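Tiller Handbook for Home Trials
Section 6: Choosing and setting up the chore list

6.1 What this section is for

Before you begin a home trial, you need a list of chores. The list decides what will be recorded by hand first and what the machine will try later. In our experience at Hemer, most trials that went badly had a bad list, and the machine itself was in good order. Please read the whole section once before you do step 1.

Many people who receive this handbook ask us first the same thing: can it do my housework yet? The short answer is no. It can do some parts of some chores, in a room which was prepared for it, with a person standing near. Section 6.4 says more exactly which parts. We prefer that you know this now and are not disappointed in the second week.

6.2 Before you start

You will need:

The Tiller arm on its base, already calibrated (see Section 3)
Two hand grippers, charged
The chore sheet, printed, and a pencil
One room with a door that can be closed
14 soft household items of your own, clean
A second person for the first day

Note: Use your own things. In earlier trials we sent a box of new towels and new socks to each home. The machine learned these towels very well and then it could not manage with the old ones, which were thinner and had lost their shape.

Caution: Do not put on the list any item that you would be sad to lose. The grippers hold gently in most cases, but a thin knitted fabric can be pulled and a button can come off.

6.3 Making the list

1. Walk through the room at the time of day when it normally looks worst. For most homes this is before 8 in the morning. Write down every chore you see, also the small ones.

2. Divide every chore into movements. "Make the bed" is not a chore that the machine understands. "Take the corner of the quilt" is a movement. "Pull it to the pillow" is another. Write one movement on one line.

3. Put a mark next to each movement: R for rigid things (cups, boxes, shoes, books), S for soft things (cloth, bags, cables), M for mixed. A drawer full of clothes is M. If you cannot decide between S and M, write M.

4. Count the R lines and the S lines. If there are more than two S lines for each R line, take some away and keep them for the second round. You will be tempted to keep them all, as the soft chores are usually the ones that people want to be rid of.

5. Choose the first three movements to record. At least one must be R. At least one must need two hands.

6. Write the name of the person who will record on the top of the sheet. Different people hold cloth differently, and it helps us later to know.

Note: Recordings from left-handed people are welcome. You do not need to change hands to please the machine.

6.4 What the machine can do now, and what it cannot

The following is correct for the software delivered in April. We will change the text when the situation changes.

Picking up and putting down rigid things of known shape works well. If the cup is standing and there is free space around it, you can expect the arm to succeed nearly always. If the cup is lying on its side between two plates, please expect less.

Opening a drawer works well if the handle is a bar. With a round knob it works sometimes. With no handle, only a groove under the edge, it does not work and you should not put it on the list.

Wiping a flat table works, but slowly. The arm doesn't know if the table is clean. It repeats the movement the number of times you have set and then it stops.

Folding a towel works if the towel is first laid flat by a person. Many of our users find this funny, and we understand them. The difficult part of folding is to find the corners in a heap, and this part is still with you.

Gathering cloth and fastening it (with an elastic, a clip or a knot) does not work yet without a person. We ask you to record it anyway, for two reasons. It needs both hands with different tasks: one holds, the other one works around it. And the cloth has a new shape each time, so the machine can't copy a position from the last attempt. In our laboratory in Mirnmont the arm could close around the bundle without trouble. To stretch the elastic, bring it over, and turn it a second time without letting go of the first turn, that was where it failed.

In a recording by hand, the same task is easy to check. A good moment to look for is when the elastic is around the narrow part of the bundle and the fingers are holding the cloth below it, so that nothing is hidden.
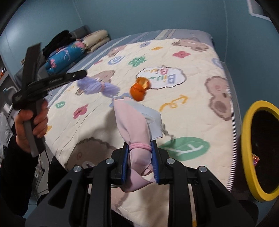

Radoslava Tóth wrote to us after reading the draft of this section that she doesn't agree with the order of the list. If a machine can lift a cup but I must lay the towel flat for it, she wrote, then I have gained a cup and lost a minute, and I would like the handbook to tell me at which chore I will begin to gain minutes. She also asked for a line on the chore sheet where the user can write how long the chore takes without any machine.

We have added this line. It is at the bottom of the sheet, with the label "My own time." As for the first part of her letter, we cannot give a general answer. In the homes where we measured, setting the table with known dishes came closest to saving time, and only when the person could leave the room in the meantime. At present you may not leave the room (see the caution in 6.6), so for now the saving is on paper. We thought it right to write this here and not hide it in an appendix.

6.5 Recording the first movements

7. Close the door. Switch off any fan. Moving air changes how light cloth falls.

8. Place your items where they normally are. Do not tidy the room first. Other things on the bed or the table may stay there, if they are dry and can't roll onto the floor and break.

9. Take one gripper in each hand. Hold them by the upright handle, with a relaxed wrist. If your wrist hurts after a few minutes, you are holding too tightly.

10. Wait for the short tone, then do the movement at the speed you would normally use. If you do it extra slowly, the arm will learn to be extra slow.

11. When the movement is done, hold still while you say "one" in your head. Then open the fingers.

12. If you made a mistake and corrected it, keep the recording. If you made a mistake and gave up, keep it also, but write G on the sheet beside it.

13. Repeat the movement. Between two repetitions, change something: turn the cloth, move it to another side of the bed, begin with the other hand.

For rigid things, 300 repetitions are normally enough for a first attempt by the arm. For soft things we ask for 3000, spread over all homes in the trial, so nobody has to do this number alone. Your own part is written on the first page of your chore sheet.

Caution: Keep hair, necklaces and loose sleeves away from the joint behind the fingers. Tie long hair back before you take the grippers in the hand.

Caution: Small elastics can jump off when stretched. Do not bend your face over the fingers while you are fastening.

Note: Ziad Abou Jaoude, who prepared the elastic task, recommends to begin with a wide fabric elastic and to go to a thin one after some days. Thin ones slip between the finger pads.

6.6 The first attempt by the arm

14. Load the trained movement from the Fakhoury station (Section 5.3).

15. Put one item in the marked area. Only one.

16. Stand where you can reach the red button without taking a step.

17. Press Start and don't help. This is harder than it sounds. If you push the cloth a little with your hand, the attempt looks successful on the sheet and we learn something wrong from it.

18. After the attempt, write on the sheet one of these words: Done, Partly, Not done, Stopped by me. Do not write "almost." We had many sheets with "almost" and could not use them.

Caution: A person must be in the room during the whole attempt. Pets and small children must be outside with the door closed.

Note: If the arm takes hold of the wrong item, let it finish unless there is danger. The wrong choices are of great use to us.

6.7 If something is not going well

The arm stops above the item and doesn't go down.
The light is probably too weak, or the item has nearly the same color as what it is lying on. Put on a second lamp, or exchange the item.

The fingers close and the cloth slides out.
Clean the finger pads with a damp cloth and let them dry. If it continues, the pads are worn. Ask Mareike Lammers for a new pair and give her the number under the handle.

The arm folds the towel and then unfolds it.
This is a known fault. Press the red button after the fold and write Done.

The movement worked yesterday and does not work today.
Check if the base was moved, for example by a vacuum cleaner. Even a finger's width is enough. Do the calibration again from Section 3, step 4.

You are tired of the chore.
Take another one from the list and write the change on the sheet. Pirmin Gisler keeps the schedule and can give the rest of your part to another home.

Section 7 describes how to send the recordings and what to do with the sheets when they are full.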